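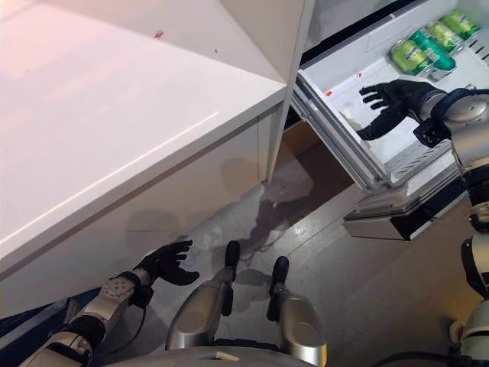
18th January

Fridge drawer task again, with the wet floor rule added. Selorm Boateng wants it settled before Ferri send their people in June.

What I have so far: liquid on the floor means stop. Both hands still, no reaching, no steps, until a person has mopped and signed the sheet. Natalia Sandoval thinks that's too strict if the spill is clear of the feet. I said nobody on shift can judge that the same way twice – better one rule.

We did agree on the drawer. If it's open when the stop is called, it stays open. Closing it means moving an arm over a floor we've just called unsafe.

Still no wording for cans. The Veser draft says "secure the load", no good with nothing gripped yet. I've put "hold position, open hand" and will see what Selorm makes of it.

Stop sheet is now 4 lines, down from 10. Need to print it in colour and ask Idau about floor mats.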